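Day two of bin picking, and I remain unconvinced. The plan is to gather grasp examples until the model "just gets it."

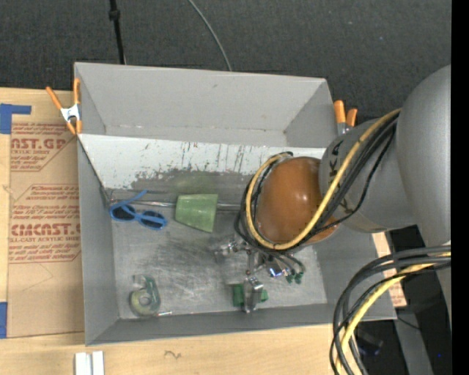

Delphine Boateng replied that variety beats volume, so 15 odd objects would teach it more than a warehouse of identical boxes.

Maybe. But we said the same in April, and the model learned our bin beautifully. It did not learn yours.

See-through stuff is my bet for the worst of it. Cups, tape dispensers. Depth sensors hate them and the labels inherit the mess.

Also, 42 tries at one green block is one example with a lot of copies. Stop putting it in the slide as 42.

Will post failures too. Stiltum's last set left them out and I'd still like to know why.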